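Gripper won't let go of bag handles — how to clear it and stop it coming back

Quick write-up, doing this between shifts. Applies to the Alport arm with the soft fingers, running the Bellemach controller. If you have the hard fingers most of this still works, skip step 4.

**What it looks like**

Arm picks a bag by the handle, carries it fine, gets to the drop point, fingers get the open command and don't open all the way. Controller throws fault 352 (grip position not reached). Sometimes the arm moves off anyway and drags the bag with it. That second one is the bad one. If you see it, hit the stop, don't try to catch the bag.

**Before you touch anything**

1. E-stop in. Not pause. Pause leaves the fingers powered.
2. Wait for the light on the base to go solid.
3. Close the air valve and bleed the line. Listen for it. We skipped this once in November and the fingers snapped shut on a glove. Glove only, luckily.

**Clearing the jam**

4. Push the finger pads apart from the back side, thumbs flat. Never put fingers between the pads.
5. Slide the handle out sideways. Do NOT pull straight down, yarn catches in the pad seam and you will tear one or the other.
6. Check both pads for fuzz. Tweezers, then a dry brush. No solvent on the soft pads.
7. Air back on slowly, release the stop, jog open and closed 6 times with nothing in the grip. Full travel every time or you go back to step 3.

**Why it happens**

Took us a while. Our log had 2,902 picks when I pulled it and the 352s bunched up on thick knit handles, hardly any on flat webbing. Thick handle squashes, the fingers close further than the taught width, the controller thinks it's holding something thin and only opens a little. The strands spring back out and stay wedged.

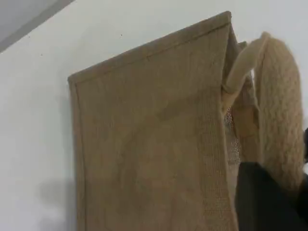

So the fix is in the release width, not the grip force. I wasted a whole morning turning force down and all that did was drop bags.

**Settings**

- Open the Farina profile, copy it, rename the copy. Dont edit the original, updates overwrite it.
- Release mode: change from "relative" to "full open"
- Retreat move: tick "wait for open confirmed". Ours was off. This is what lets the arm drive away with the bag still attached.
- Leave grip force where it was
- Save, then power cycle. Settings don't load until you do.

**Test**

Slow speed, one bag, hand on the stop. Then a run at normal speed with the gate closed. Ours did 534 picks after the change before I stopped watching, no 352.

If you get the fault with clean pads and full open set, its probably the finger sensor cable. Wiggle test at the wrist with the power OFF, look for a cracked jacket where it bends. Replacement part is in the Fisico cabinet, second shelf — write it on the sheet when you take one.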